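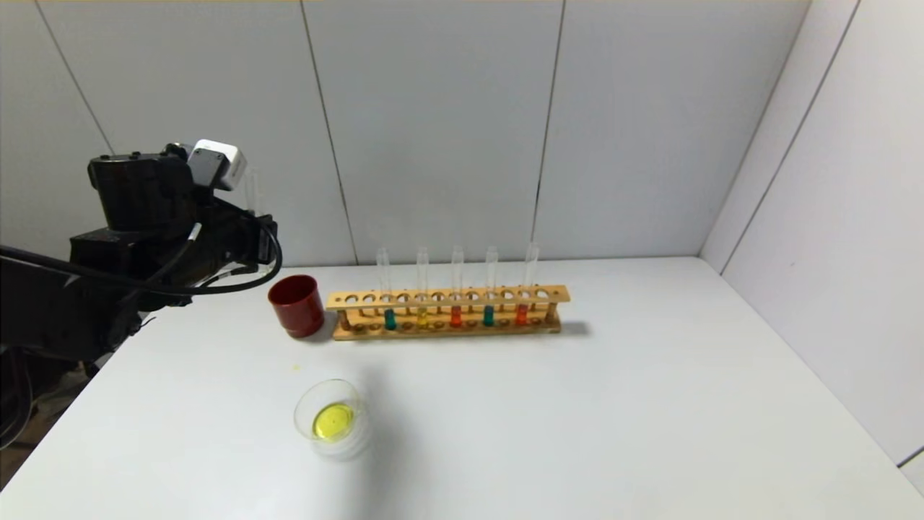

Why Do Liquids Stick to Themselves?

Fill a cup with water right up to the brim. Then add a few more drops, very slowly. If you are careful, the water will rise a little above the edge of the cup without spilling. Look at it from the side and you will see a low, smooth dome.

Something is holding that dome together. It is called surface tension, and it is at work every time you wash your hands, blow a bubble or watch rain run down a window.

What is water made of?

Water is made of very tiny parts called molecules. They are much too small to see, even with a school microscope. One drop of water holds more of them than you could count in your whole life.

Water molecules pull on each other. In the middle of a cup, each molecule has neighbors on every side, so it is pulled in every direction at once and the pulls balance out. At the top of the water, things are different. Those molecules have water beside them and below them, but only air above. They are pulled sideways and down, and the surface gets tight, a bit like a stretched sheet.

The sheet is not a real skin. You can't peel it off. If you poke a finger through it, it closes up again when you pull your finger out.

Why are drops round?

When a small amount of water hangs in the air, surface tension pulls it in from all sides. The shape with the smallest surface is a ball, so small drops are nearly round. Big raindrops get pushed flat on the bottom by the air as they fall. They look more like the top half of a hamburger bun than like the pointed drops people draw.

Drops on a table are flatter too, because gravity pulls them down and the table pulls on them. On waxed paper the water hardly sticks at all, and the drops stay tall. On plain paper the water spreads out and soaks in.

Animals that walk on water

Water striders are insects that live on ponds and slow streams. They have long, thin legs covered with tiny hairs. The hairs trap air and keep the legs from getting wet. Each foot makes a small dent in the surface, and the surface pushes back hard enough to hold the insect up.

A person is far too heavy for this. Your weight would break through the surface right away, however big your shoes were.

Try it: the floating paper clip

You will need a bowl, water, a small metal paper clip, a piece of tissue and some dish soap.

1. Fill the bowl with water and wait until it is still.
2. Lay a small piece of tissue flat on the water.
3. Set the paper clip gently on the tissue.
4. Push the tissue down at the corners with a pencil until it sinks. The paper clip should stay on top.
5. Put one drop of dish soap in the water, near the edge of the bowl.

The paper clip will sink. Soap molecules crowd in at the surface, where they weaken the pull between the water molecules. The surface can no longer hold the metal up.

If your paper clip sinks at step 4, dry it well and start again. Rinse the bowl before you repeat the experiment, as even a little leftover soap will spoil it.

Ritu Garg's class tried this on a Saturday science morning in March. Some of the children needed five or six tries. One group used a bowl that had not been rinsed, and their clip went straight to the bottom every time – they fixed it with clean water.

What about other liquids?

Every liquid has surface tension, but the amount is different. Rubbing alcohol has much less than water, so it spreads out more easily. Mercury, a metal that is liquid at room temperature, has a lot more. It rolls up into shiny beads. Mercury is poisonous, so it is one to look at in books only.

Heat makes a difference as well. Warm water has a little less surface tension than cold water. It is one of the reasons warm water is good for washing dishes, along with the fact that it softens grease.

Words to know

Molecule: a very tiny part of a substance, made of atoms joined together.

Surface: the outside or top layer of something.

Surface tension: the pull that makes the top of a liquid act as if it were stretched tight.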